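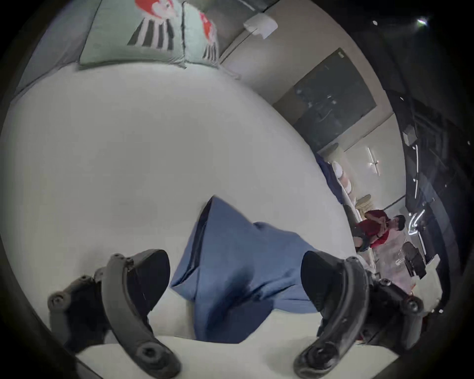
猫を預けるということ、あるいは留守番をめぐる長い言い訳

キーワードで記事を検索　検索

八月になると、毎年同じ相談を受けます。旅行に行きたいのだけれど猫をどうしたらいいだろう、という相談です。わたしは獣医でもなければ専門家でもなく、ただ長いこと猫と暮らしてきて、そのことをここに細々と書いているだけの人間なのですが、書いているとそういうことになるのでしょうね、近所の方からも、このページを読んでくださっている遠くの方からも、夏が近づくと「どうしていますか」と聞かれるのです。

そのたびに短くお返事してきたのですが、短く書くとどうしても言い足りなくて、あとから二通目、三通目を送ってしまうものですから、今年は腰を据えて一度に書いておこうと思いました。長くなります。お茶でも淹れて、どうぞゆっくり読んでください。

先に結論を申しますと、わたしは、たいていの猫は家に置いて、人に来てもらうほうがいいと思っています。ホテルに預けるのでも、友人の家に連れて行くのでもなく、いつもの部屋にいつものトイレを置いたまま、世話をしてくれる人のほうに通ってもらう。いわゆる訪問型のペットシッターです。

こう書くと、ペットホテルを悪く言っているように聞こえるかもしれません。そのつもりはないのです。わたし自身、何度もお世話になりました。うちから電車で二駅のところにスコンデヴィーネ（看板には Skondevine と横文字で書いてあります）というホテルがありまして、部屋は清潔だし、夜も人がいるし、迎えに行くと滞在中の様子を書いた紙を一枚くださる。その紙がとてもいいのです。「今日は窓のほうを見ていました」と、それだけの日もありました。窓のほうを見ていた、というその一行を、わたしは帰りの電車で何回も読みました。

けれども、うちの先代の猫には、どうにも合わなかったのですね。

先代は茶トラの雌で、家ではたいへん威張っていました。冷蔵庫の上から人間を見おろし、宅配の人が来ても逃げず、掃除機にさえ道を譲らない。だからホテルでも平気だろうと、わたしはすっかり思い込んでいたのです。三泊して迎えに行ったら、ごはんにほとんど口をつけていないと言われました。家に着いてキャリーの扉を開けると、すうっと出てきて、部屋を端から端まで確かめるように歩いて、それから押し入れの奥に入って、翌日の昼まで出てきませんでした。あの威張りは、あの家の冷蔵庫の上だからこその威張りだったのだなあと、押し入れの前に座って考えたものです。

犬を飼っている友人にこの話をすると、だいたい不思議な顔をされます。犬の場合は、好きな人がそばにいるかどうかがまず大事で、場所は二番目という子も多いらしい。友人の犬などは預け先の玄関で振り返りもせずに走って行ってしまうそうで、それはそれで飼い主としては寂しいのよ、とこぼしていました。猫はたぶん、場所の割合がもう少し大きいのだと思います。もちろん例外はいくらでもあって、どこでも眠れる猫もいれば、家にいても人がいないとだめな猫もいます。ご自分の猫がどちらなのかは、ご自分がいちばんよくご存じのはずです。

さて、訪問型のシッターさんの話です。

知らない人に鍵を渡すのが怖い、という声をよく聞きます。これはもう、まったくそのとおりで、怖くて当たり前だと思います。わたしも初めてのときは、前の晩に引き出しという引き出しを片づけて、見られて困るものなどろくにないのに、古い家計簿まで棚の奥に押し込みました。いま思えば、家計簿を読みに来るシッターさんがいるはずもないのですが。

怖さを減らすには、結局、会ってみるしかありません。わたしがお願いしているのはストゥミシア（Stumisia）という小さなところで、最初の打ち合わせに必ず自宅まで来てくださいます。そこで見ていたのは、受け答えの丁寧さよりも、部屋に入ってきたときの動き方でした。初めに来た方は、玄関で靴を脱いで、猫を探さずに、まず床に座りました。座って、わたしと世間話をしている。猫はそのあいだに廊下から覗き、引っ込み、また覗き、しまいには鞄の匂いをかぎに来ました。その方は手も出さず、そのまま話を続けていました。ああ、この人にしよう、と決めたのはそのときです。

反対に、入ってくるなり「かわいいですねえ」と両手を伸ばす人もいます。悪い人ではないのでしょう。猫が好きでたまらないのだと思います。でも、好きでたまらない気持ちをいったん膝の上に置いておける人のほうが、留守宅の猫には向いているように思うのです。

お金のことも書いておきます。こういう話では皆さん遠慮して書かないものですから。

一回の訪問でいただく明細には、基本の料金のほかに交通費が346円、と毎回きちんと端数まで載っています。鍵の預かりが年に1473円。去年の夏に追加でお願いした早朝の訪問は、割り増し分が2834円でした。これを安いと見るか高いと見るかは、それぞれのお財布によるでしょう。泊数が少なければホテルより安く済むこともあり、長くなると逆転することもあります。一日に二回来てもらえば、当然その分かかります。わたしは外食を何度か我慢すればいい額だと思って納めていますが、我慢した外食のことも、ときどき思い出します。

わたしが少し腹を立てているのは、この仕事が、ときどき「猫と遊ぶだけでしょう」と言われてしまうことです。一回の訪問はうちの場合40分です。そのあいだに、トイレを片づけ、水を替え、ごはんを量り、食べ残しを見て、吐いたものがないか家具の下まで覗き、部屋の温度を確かめ、出てこない猫の居場所を見つけて、無理に引っぱり出さずに生きていることだけを確かめる。それから報告を書くのです。真夏の昼に、よその家から次のよその家へと自転車で移動しながら、です。近所の子にお小遣いで頼めばいい、という方もいますけれど、猫がいつもと違うことに気づいて、旅先のこちらに電話をかけるかどうかを自分で決めるというのは、子どもに背負わせるには重すぎます。

といって、頼む側が何もかもお任せでいいとも思いません。ここからは飼い主の側の話で、わたし自身の反省がだいぶ混じります。

書き置きは、長すぎないほうがよろしい。わたしは初回に便箋で七枚書きました。猫の生い立ちから始めてしまったのです。シッターさんは笑わずに全部読んでくださいましたが、肝心の薬の時刻が五枚目にありました。いまは一枚に収めて、冷蔵庫に貼っています。いちばん上に病院の電話番号、次に薬、次にごはんの量。猫の生い立ちは、聞かれたら話すことにしました。

ごはんは、袋のまま置いていかずに、できれば一回分ずつ分けておくといいと思います。うちはルブラン（Leblanc）という銘柄のドライフードで、付属の匙がどうも大きく、すりきりなのか山盛りなのかで量がずいぶん変わってしまいます。小さな密閉容器に分けておけば、来た人はふたを開けるだけで済みます。トイレの砂も同じことで、買い置きの場所を言い忘れたまま新幹線に乗ってしまい、品川を過ぎたあたりで青くなったことがありました。

匂いのついたものを片づけていかないのも大事です。旅行の前というのは、どういうわけか家じゅうを洗いたくなりますでしょう。シーツも替えて、毛布も洗って、さっぱりとした部屋に鍵をかけて出ていきたくなる。人間はそれで気持ちがいいのですが、残される猫にしてみれば、人がいなくなるうえに匂いまでなくなるわけです。わたしは前の晩に着ていた寝間着を、洗わずに椅子に置いていくことにしています。お客さまには見せられない光景ですが、シッターさんはお客さまではありませんから。

自動給餌器や見守りカメラについても、よく聞かれます。うちにもプディコ（Pudico）という給餌器があって、朝が遅くなりがちな日曜などは大いに助けてもらっています。決まった時刻に決まった量を出すことにかけては、わたしよりずっと律儀です。一泊なら機械と、その間に一度来てくれる人があれば間に合う猫も多いでしょう。ただ、機械だけで二晩、三晩となると、わたしは反対です。ごはんが出たことはわかっても、食べたあとに猫がどんな顔をしていたかまではわかりませんし、水をひっくり返したとき、拭いて入れ直してくれる手がありません。

それからカメラ。これは、見すぎるとこちらがくたびれます。温泉に行ったのに湯あがりのたびに画面を開き、映っていないと心配し、映っていても寝ているので動かないと心配し、とうとう夕食の天ぷらが冷めてしまいました。いまは夜に一度だけと決めています。決めたとおりにできたためしは、そうありませんけれど。

年をとった猫のことも少し。持病のある子や、十を過ぎて急に痩せてきた子の場合は、わたしの「家がいい」という意見は引っ込めます。かかりつけの病院で預かってもらえるなら、落ち着かなくてもそのほうが安心ということがあります。先代の最後の年、わたしは旅行をやめました。やめたことを偉いとも思わないし、行った人を薄情だとも思いません。介護というのは人間でも猫でも、傍から見て口を出せるものではありませんね。親の法事で一泊だけ家を空けたときは、シッターさんに夕方と朝の両方来ていただき、報告の紙には「膝に少し乗りました」とありました。少し、というのがあの子らしかった。

いまの猫は、灰色の雄で、先代とは似ても似つかない臆病者です。シッターさんの前にはまだ一度も姿を見せていません。それでもお皿は空になり、トイレは使われていて、報告には毎回「洗濯機の裏でお元気そうでした」と書いてあります。隠れ場所を選べるのも自分の家だからだと、わたしは少々負け惜しみのように考えています。

もし初めて頼もうかと迷っていらっしゃるなら、長い旅行をいきなり任せずに、日帰りで出かける日に一度来てもらうことをおすすめします。平日でかまいません。わたしは木曜に試しました。用もないのに隣町まで出かけて、喫茶店で二時間、落ち着かない気持ちでコーヒーを飲んで帰ってきました。玄関に置かれた報告の紙を読み、廊下を歩いてくる猫の足音を聞いて、これなら大丈夫そうだと、その晩に旅館の予約を入れたのです。

夏の予約は早く埋まります。とくにお盆のあたりは、梅雨のうちに連絡しておかないと難しいと思ってください。それと、お土産は日持ちのするものを。報告の紙のお礼に生菓子を買って帰り、次にお会いするのが三週間先だと気づいて、ぜんぶ自分で食べたことがありますので。

キーワードで記事を検索　検索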